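So the spreadsheet is back. If you were here in June you'll remember I swore I was done shopping for the shop, and I really was, for almost a whole month. Then Isauro Ocampo asked me what I'd budgeted for spare fingertips and I had to go and sit down for a bit.

I'd budgeted for the arm. I'd budgeted for the gripper, and for the bench it bolts to. What I had for everything else was one row called "misc" with 300 dollars in it, and I'm a little embarrassed by how proud I was of that row.

It's been eaten already. The cable set from Woltden came to 60 by itself (shipping was extra, of course it was), and then the quote for the mounting plate landed at 667. Not 650, not 700! I wrote back to ask if that was negotiable and got a very polite no.

Then there's the question of a second gripper. Sum-yee Cheung thinks I should buy one now and keep it on the shelf, and her argument is that the lead time out of Drarnunthorpe is terrible and I'll be stuck waiting the first time something cracks. Eduardo Baluyot thinks that's money sitting in a drawer. They both went at it in my kitchen on Sunday while I made sandwiches, and I changed my mind twice before the coffee was ready.

Where I've ended up, for now – extra fingertips yes, second gripper no. Fingertips are the part that meets the wood, and most of what we're handling is round furniture pieces with curved rims, so they're going to take the bumps. I'd like three sets. I'll probably get two and complain about it.

I also want a proper lamp over the bench and I keep moving it to next quarter, then moving it back. Uriel Gallegos offered me an old one from his garage, so that row might just be zero, which would be the first zero on the whole sheet.

The total I'm trying to stay under is 2,000 for the rest of the year, not counting the arm, which I've decided is a separate conversation between me and my bank. Solís has a used controller listed that would blow right through it. I've had the tab open since breakfast. If anybody has bought used from them, tell me how it went – good or bad, I want to hear it before I do something silly.
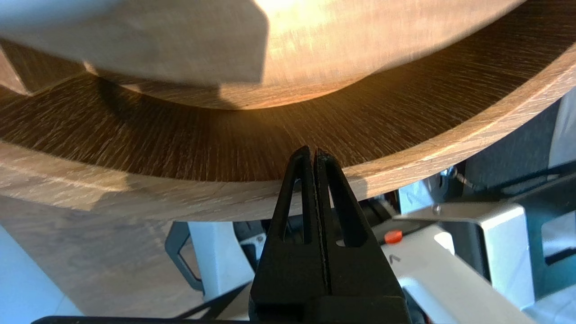 Fingertips just short of the rim, with the underside catching the light.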